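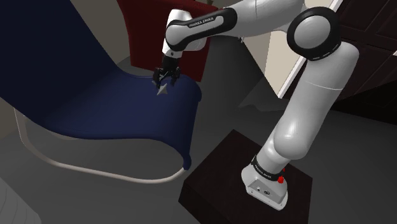

Figure 5. Simulated living room cell in Custen: arm on pedestal, gripper close to the fabric of the lounge chair.

5.3 Recovering from an unplanned contact stop

Use this section when a run in the Custen simulator ends with fault 323 (Unplanned contact). The fault is raised when any part of the arm or gripper meets a surface that is not listed as a target in the task file. Soft furniture is the most common cause. A sling chair has a curved surface, and the simple collision box fitted by default does not follow the curve, so the planner may believe there is clearance where there is none.

Fault 323 stops the arm at once and holds every joint where it is. The gripper does not open or close.

CAUTION: The steps below apply to the simulated arm only. If your Custen session is linked to a real arm through the Derese bridge, press the emergency stop and unlink the bridge before you go on. Clearing a fault in Custen while the bridge is live can send a motion command to the real arm.

To clear the fault

1. Do not press Reset. Reset puts the arm back to its home pose and deletes the contact record.

2. Open the Faults panel and choose Save Record. The record holds the last 15 seconds of joint positions and the name of the surface that was touched.

3. In the Scene list, select the surface named in the record. It is outlined in the main view.

4. Turn on Show Collision Shapes. Compare the outline with the visible surface of the furniture. If the two do not match, note this for step 9.

5. Set the speed limit to 5 per cent.

6. Choose Jog, then Tool Axis. Move the gripper away from the surface in a straight line until the clearance reading is at least 50 mm. Do not turn the wrist while the reading is below this figure.

7. If the arm will not jog, the contact is too deep for the solver. Choose Step Back and repeat until the clearance reading is no longer red, then return to step 6.

8. Choose Clear Fault. The status bar changes to Ready.

9. If you found a mismatch in step 4, open the properties of the furniture item and change Collision Shape from Box to Fitted Mesh. Save the scene.

10. Run the task again at 5 per cent speed before going back to your normal setting.

Note: Fitted Mesh is slower to load than Box. Use it for curved or sagging surfaces near the work area and leave flat items as they are.

Note: Items held in the gripper are not part of the arm model until they are attached in the task file. An unattached item can pass close to a surface — or into it — without changing the clearance reading.

If the fault comes back

Check the height of the pedestal in the cell file. Scenes brought in from Zisdale versions before the April release may place the base too low, and every planned path is then low by the same amount. Correct the value, save the cell and start again from step 5.

If the fault still returns, send the saved record and the scene file to Dresus support. Do not raise the contact threshold to get past the fault.

Section last revised 3rd March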